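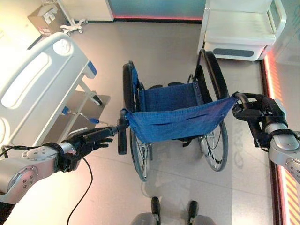 Wheelchair pushers wanted, Trudby practice ward

Every course claims you can learn to push a wheelchair in an afternoon. We doubt it, and we'd like people who doubt it too. Quezada needs 60 adults for a study in August. Each visit lasts 75 minutes.

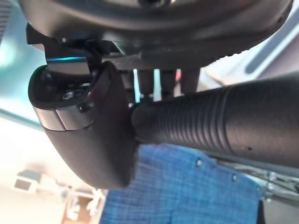

You'll steer a folding manual chair on a tiled floor, turn it beside a hospital bed, and tell us where the handles bother your hands. "Fine" is no use to us as an answer. No care experience needed. If you've sold mobility equipment, please don't apply. 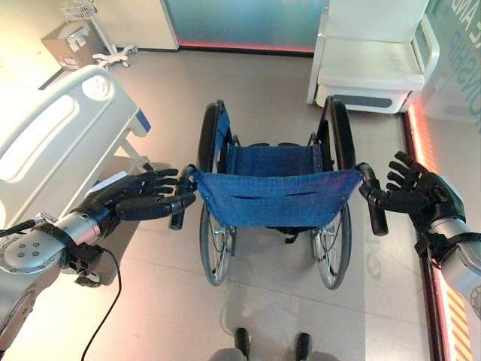

Pay is $67 per visit, parking not included. Write to Elaheh Abbasi at the Trudby front desk and say which mornings you're free.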